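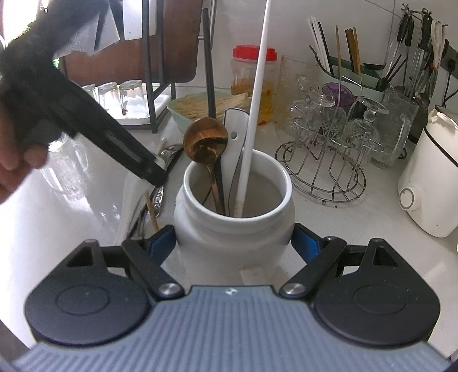
Hoi-yan Chiu sostiene que el bote de los utensilios es el único mueble de la cocina que se llena solo, y que intentar ordenarlo es como peinar un puercoespín. Se lo leo en voz alta a Brenda Bravo nada más sentarnos y ella resopla.

«Eso lo dice quien tiene cajones», contesta.

Bravo lleva años entrando en cocinas ajenas para decir qué sobra. El nombre comercial es Mutindale, lo heredó de una tienda de menaje que cerró en Suton y le pareció una pena tirar el rótulo. La tarifa incluye una mañana de trabajo, una libreta con lo que se queda y lo que se va y, si el cliente se pone sentimental, un café. Hasta la fecha ha pasado por 127 cocinas. La suya, me avisa, no la enseña como modelo de nada.

Hablamos en ella, de pie la mayor parte del tiempo, porque las sillas las tiene ocupadas con cajas de un encargo. La encimera mide 51 centímetros de fondo, un poco menos de lo habitual, y de esos centímetros habla como otros hablan de la hipoteca.

«La gente me llama por los armarios. Los armarios me dan igual. Un armario tiene puerta, y detrás de una puerta cada uno que viva como quiera. A mí me interesa lo que está fuera, lo que ves con la legaña puesta a las siete de la mañana.»

Fuera, en su caso, hay un bote de cerámica blanca, de borde grueso, con un cazo de color cobre que reclama toda la atención. Le pregunto si el cazo se usa o se luce.

«Las dos cosas, y no me avergüenza. Es un Goletti, lo compré en un mercadillo y regateé fatal. Saco la sopa con él y, cuando no hay sopa, me hace compañía. Lo que no soporto es el utensilio que no hace ninguna de las dos cosas: el pincho para mazorcas, el separador de yemas con cara de gallina.»

Tiene una regla para el bote y la explica con cierta solemnidad. Todo lo que va dentro tiene que poder sacarse con una sola mano mientras la otra sujeta algo que se está quemando. Si al tirar del cazo sale también la espátula, hay demasiado. Si hay que mirar, hay demasiado. Le digo que yo en casa tengo que mirar, y durante bastante rato.

«Claro. Por eso cenas tarde.»

Los botes, según ella, deben ser pesados y feos de volcar. Ha visto vasos altos de cristal convertidos en catapulta y una jarra de plástico que caminaba por la encimera cada vez que arrancaba la lavadora. La cerámica gruesa se queda donde la pones – «que es más de lo que puedo decir de algunos clientes» – y además se friega sin protocolo. El fondo de un bote de utensilios hay que lavarlo. Lo repite varias veces, mirándome a mí.

«Tú vuelca el tuyo esta noche. Vas a encontrar migas, una goma elástica y una cosa pegajosa. La cosa pegajosa no la investigues.»

Pasamos a los cubiertos, que ella prefiere de pie y cerca del bote, pero nunca dentro. Mezclar cucharas de postre con cucharones le parece el principio de una decadencia. En una casa de Suton encontró tenedores, bolígrafos y un termómetro compartiendo recipiente, y la dueña, una señora encantadora, le aseguró que se entendían muy bien entre ellos. Bravo le dejó los bolígrafos. Al termómetro le buscó otra vivienda.

No todo es severidad. Tiene debilidad por las cestas pequeñas, las rectangulares de esquinas redondeadas, y las recomienda para cualquier comida que no se apile ni se deje cerrar. Una cesta, argumenta, es un cajón que ha aceptado sus límites. Cuando rebosa se nota enseguida, y entonces o comes lo que hay o compras menos.

«También se puede comprar otra cesta. Es lo que hace todo el mundo. Yo la primera.»

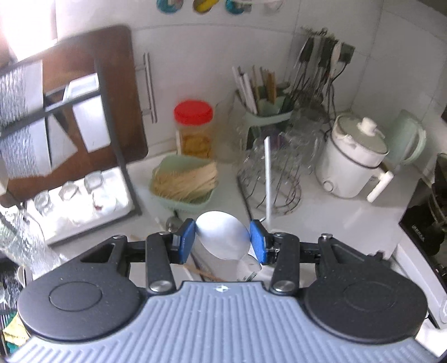

La cesta verde pálido y, detrás, el bote de tapa roja.

Del bote transparente con tapa roja hay que hablar aparte, porque Bravo defiende los botes transparentes con un ardor que no le he visto aplicar a nada más. Los opacos los considera una invitación al autoengaño. En una cocina de la calle Chu contó los recipientes del desayuno, a petición del marido y contra la voluntad de la mujer, y aparecieron en el fondo de tres latas preciosas otras tantas cucharadas de avena de edades distintas.

«Si es transparente, sabes que se acaba. Si la tapa es de un color chillón, la encuentras. La gente quiere tapas de bambú, todas iguales, muy finas, y luego le echa azúcar al arroz.»

¿Y las etiquetas? Suspira. Las etiquetas le han dado de comer y no quiere ser ingrata. Hubo una época en que las imprimía con letra cursiva para quien se lo pidiera. Una clienta encargó 500 y dejó sin usar casi todas; entre las que pegó había una que decía «Varios». Bravo todavía la recuerda con rencor.

«Un bote de varios es un cajón de los trastos con pretensiones. Para eso ya tienes el cajón de los trastos, que además se cierra.»

Me intereso por el color. El verde claro reaparece en el portautensilios que tiene contra la pared, y sospecho un plan. Ella lo niega a medias. Dice que compró primero uno, después vio el otro y cedió, que así empiezan las colecciones y también los problemas. Recomienda dos colores a lo sumo, y después mira hacia el cobre, hacia el rojo y hacia mí, por si pienso comentar algo. No comento nada.

Lo que sí confiesa es el escurreplatos. Ha intentado vivir sin él en dos ocasiones, la última un diciembre entero, con visitas. Secaba a mano después de cada comida y guardaba cada pieza en su sitio. Aguantó hasta la víspera de Nochebuena.

«Un plato en el escurridor es un plato que descansa. Yo también dejo cosas a medias y no vienen a llamarme la atención.»

Antes de irme le pido un consejo que sirva para una cocina pequeña, una grande y una compartida con alguien que no colabora. Para la última no tiene. Para las otras dos propone quitar de la encimera todo lo que no se haya tocado desde el desayuno anterior, meterlo en una caja y dejar la caja en el pasillo, donde moleste. Lo que se eche de menos vuelve. Lo demás se queda en el pasillo hasta que alguien tropiece y tome una decisión.

Le pregunto qué tiene ella en su caja del pasillo, que he tenido que sortear al entrar.

«Un colador, dos moldes de magdalenas y el separador de yemas con cara de gallina», dice. «Me lo regaló mi hermana. Cuidado al salir.»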